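From: Drenside tools list
Subject: Re: Finish on bench tops and small boxes: curing time and recoat
Date: 2025-05-06

Quoting the earlier message:

> I have a pale table top and a few compartment boxes to finish before
> September. I have used Kostemer oil on the boxes and plan to use
> Baltedura water-based on the top. The Baltedura went cloudy on my
> test board at the second coat. The can says two hours to recoat.
> Is two hours wrong, or did I get a bad can? Also, can I put one
> over the other?

The recoat time on a can is a best-case number. It assumes a warm room, moving air and a thin film. Cloudiness at the second coat usually means the first one still held water when it was covered. I would rule that out before blaming the can.

Notes below, in the order I would work through them. My shop runs cool and damp for most of the year, so my intervals are on the long side.

1. Surface preparation

Sand to the same grit everywhere, including the edges. A pale top shows uneven sanding more than a dark one does, and it shows up after the first coat, when it is a nuisance to fix. I stop at 180. Going finer under a water-based finish gains little, and on some woods it hurts adhesion.

Wipe with a damp cloth, let the grain rise, knock it back by hand with worn paper, then vacuum. Do not use a tack cloth with wax in it. Waxed tack cloths are the usual source of small craters in the first coat.

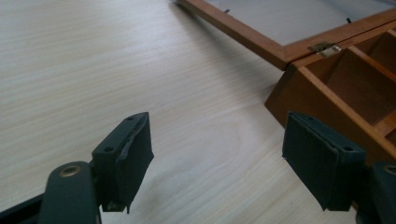

2. Film thickness

Most people put Baltedura on too thick. Two thin coats dry faster than one heavy coat and stay clear. If the wet film looks milky over the whole surface, that is normal. If it still looks milky in patches after the rest has gone clear, those patches are heavy and will need more time than the can allows.

Stir, do not shake. Strain if the can has been open for more than a month. A foam applicator is fine for flat panels, but it leaves bubbles at inside corners, so use a small synthetic brush there.

3. Recoat interval

Test by sanding, not by the clock. Take a piece of 320 to an inconspicuous spot. If it produces dry white powder, the coat is ready. If the paper loads up or rolls little crumbs, wait. In my shop this takes 17 hours at the cold end of the year, and the two hours on the can has never been enough for me outside of summer.

Humidity matters more than temperature within the normal range. My hygrometer read 82 percent during the worst job I did with this product, and I ended up scraping that one back to bare wood.

4. Small compartment boxes

Boxes with divided trays are slow because air does not move down in the cells. Solvent vapor and water vapor both sit there. Finish the inside first, leave the lid fully open, and run a fan across the top at low speed. Do not aim the fan into the tray or you will get dust in every corner.

Oil inside a closed box is a poor choice if the contents matter. The smell of Kostemer stays for months in an enclosed space. For interiors I use shellac or leave the wood bare.

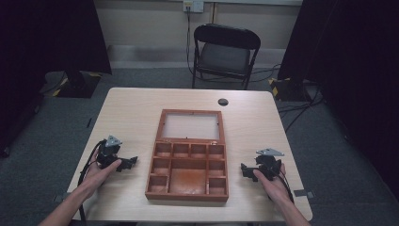
Can Baltedura go over Kostemer?

Only after the oil has fully cured, and with a coat of dewaxed shellac in between. Allow the oil two weeks at the very least, longer in a cool room. Without the shellac the water-based finish tends to bead up or peel later, often at the edges first.

5. Full cure

Dry to the touch and cured are separate conditions. I put nothing heavy on a new top for two weeks, and I keep rubber feet and plastic mats off it for longer than that. Plasticizers in soft rubber can migrate into a young film and leave marks that will not polish out.

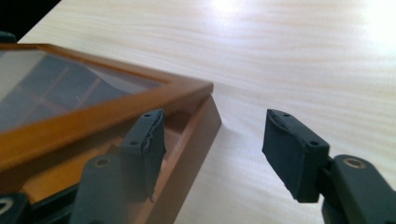 Hjaltested sells a hardener for the water-based line that is supposed to shorten the wait. I have tried it on one project. It made the film harder, but the pot life was short and I threw away half of what I mixed. For a single table top I would skip it.

For your test board: sand the cloudy area back with 320 until the haze is gone, leave it overnight and recoat thin. If it clears, the can is good. If it hazes again in a dry room, send me the batch code off-list and I will compare it with mine.

Archive note: the earlier thread on shellac cuts is 300 messages down in the old index, under "sealers".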